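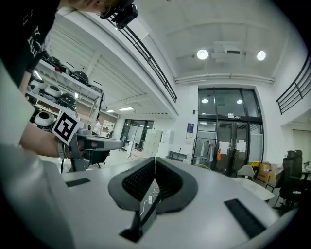

At the gray table, Skuvham

Readers wanted for the Sulell letters (messy handwriting a plus)

Hi! I'm Selamawit Sisay and I look after the Sulell letters, a big pile of family and business mail that spent most of a century in the attic over a feed store in Atholm. I'm looking for people who'd like to help read them and type them up this winter. If you've ever been the one in your family who gets handed Grandma's recipe cards with "what does this say?", I would love to hear from you.

A little background. The Sulell family sold seed, rope, lamp oil, and pretty much anything else you could fit on a wagon, and they wrote to everybody. They wrote to suppliers, to cousins, to a dentist they were mad at for years. They kept what came back, too, so for a lot of the arguments we have both sides! There are 1494 letters in all. Hamdia Degefa and I have scanned every one of them, and now we're at the part I've been looking forward to, where somebody sits down and reads what they say.

What you'd be doing

You get a packet of scans, either by email or printed if you'd rather have paper. You read each letter and type it up just as it was written, bad spelling and all. When you hit a word you can't get, you put a question mark in brackets and keep going. Please don't spend your whole evening on one word (I have done this, and the word was "turnips"). Every letter gets read a second time by a different person, and then Hamdia goes over the spots where the two of you don't agree.

The project runs for nine weeks, starting in November. I'm asking for a couple of hours a week, whenever suits you. Some people from the trial round did theirs at breakfast, and one did all of hers on the bus to Lewis. If a week gets away from you, just let me know and we'll shift your packet along.

We also meet on Monday evenings in Skuvham for anybody who wants company. You can bring your worst page and pass it around. Coming along is completely optional, and if you live too far away you can call in. There's usually soup.

Who I'm looking for

I have room for 60 readers. You need to be 18 or over and comfortable reading English, and that's it as far as rules go. You don't need a history degree or any experience with old documents, and I'll send you a cheat sheet with the Sulells' odd letter shapes on it. Old Mr. Sulell's capital S looks like a treble clef, and his daughter crossed her t's so far to the right that they land on the next word.

A few of the letters are partly in German or Turkish. Ertuğrul Ersoy is taking care of the Turkish ones (they're from a dried fruit dealer, and they're very funny), but we have nobody yet for the German, so if you can read the old German script, please say so in big letters when you write to me!

I'd also really like some readers who grew up on farms or around small stores. A lot of these letters are full of price lists and bits of equipment, and I've already made a fool of myself over a "hame strap." If you know what goes on a horse and in what order, you're going to save us hours.

Some things to know before you sign up

The letters are mostly cheerful, but not all of them. There are deaths in there, a couple of them children, and there's a long sad stretch about a foreclosure. I've marked those packets, and you can skip them, no questions asked. You may also run into attitudes and words you won't like. We type those up as they stand and leave a note.

Your name will go in the finished collection unless you'd like it left out. The typed letters will be free for anyone to read online, and the Sulell descendants have given their okay for all of it. I don't need to know much about you, just a name, a way to reach you, and whether you want email or paper.

Can I pay you? A bit, yes. We have a small grant and I've set aside $600 of it for readers' expenses, mainly bus fare to the Monday evenings and printer ink. Tell me what you spent and I'll pay you back while it lasts. The reading itself is unpaid, and I wanted to say that plainly up front.

How to join

Send me a note, by email or through the form at the bottom of the Skuvham page, with a few lines about yourself and which kind of letters sounds like your sort of thing: family, business, or whatever comes. I'll send back one page to try. It isn't a test and I don't grade it. It just shows me which packets to start you on, and it gives you a chance to find out if you enjoy this before you say yes to a whole winter of it.

If you want to talk to somebody who's already been through it, Qiuyue Yao read forty pages in the trial round and is happy to answer questions. She'll tell you which months have the good gossip. For anything to do with large print, screen readers, or getting up the steps in Skuvham, ask Shewit Mamo, who can set you up with scans at whatever size you need. There's a side door with a ramp, too.

I'm taking names until all the places are filled. Couples and friends can share a packet, by the way, and two of you reading aloud to each other is a great way to crack a bad page. Just put both names on the note.

Hope to hear from you!

Selamawit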